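I got to Cabello at 3 p.m., right when the lunch crowd clears out and the staff finally get to eat (I was handed a bowl of beans before I'd even sat down!). The owner moved here from Hurnbridge in February and opened with 18 seats and one stove.

"We had 21 people waiting that first night," she told me. "I cried in the walk-in, then I made more rice."
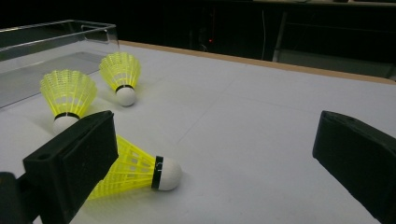 She still does the rice herself, and she's thinking about adding a Sunday-style roast. "Ask me again when the oven's paid off," she said.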